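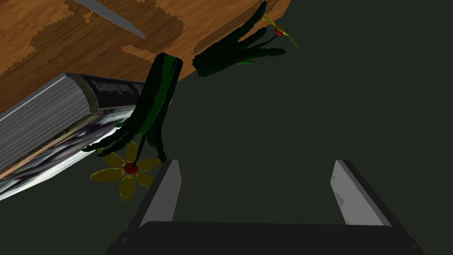 Section 5. Sharp items in a simulated cell

5.1 Scope. This section applies to tabletop manipulation tasks run in the Drumico simulator before release to a physical cell. A task is classed as Sharp if any item on the work surface has an exposed point or cutting edge, whether or not the robot is commanded to pick it up. A gray blade at or near the wood, close to a book and two yellow-flowered plants puts the whole layout in this class, even where the flower is the only pick target. Apply the rules below to both arms and to every wrist view.

5.2 Before the run

1. Load the task file and confirm that the item list matches the layout on the table.
2. Tag each pointed or edged item as SHARP. The tag covers the full item, including the handle.
3. Set the keep-out margin around each SHARP item to 9 cm.
4. Open both grippers and check that the fingers are clear of all items.
5. Set contact logging to ON for the arm links as well as the fingers. The factory setting logs the fingers only.

NOTE: Leaves and petals are modeled as rigid parts in Drumico. A contact force reported on a plant must not be used to set grip force on the physical cell.

5.3 During the run

1. Move one arm at a time while either wrist is over the table.
2. Approach the target from the side facing away from the nearest SHARP item.
3. If the target overlaps another item in the wrist view, stop and confirm the position from the body view.
4. Do not pass a held item over a point or edge. 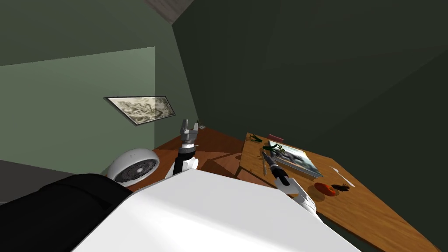 Figure 5-1. Body view. Right arm over the table, gripper end beside the book; left arm upright, clear of the tabletop.

CAUTION: The body view stretches items close to the robot. Do not judge clearance by eye. Read the distance from the clearance panel.

5.4 Stop conditions

End the run and mark it FAILED if:
- any link enters a keep-out margin
- a SHARP item moves without a command
- clearance data is missing for more than 420 ms

A failed run may be repeated without changes once. After a second failure, return the task file to its author.

5.5 Release to the physical cell

Five consecutive runs must finish with no stop condition. Save the contact logs with the task file and enter the layout revision on the release form. Sites at Grenumham and Zumwood send the form to Garnet Boychuk. Lynch keeps its own register and uses the form in Appendix B.

NOTE: Any change to an item's shape, mass or starting position voids the release. Repeat from 5.2, step 1.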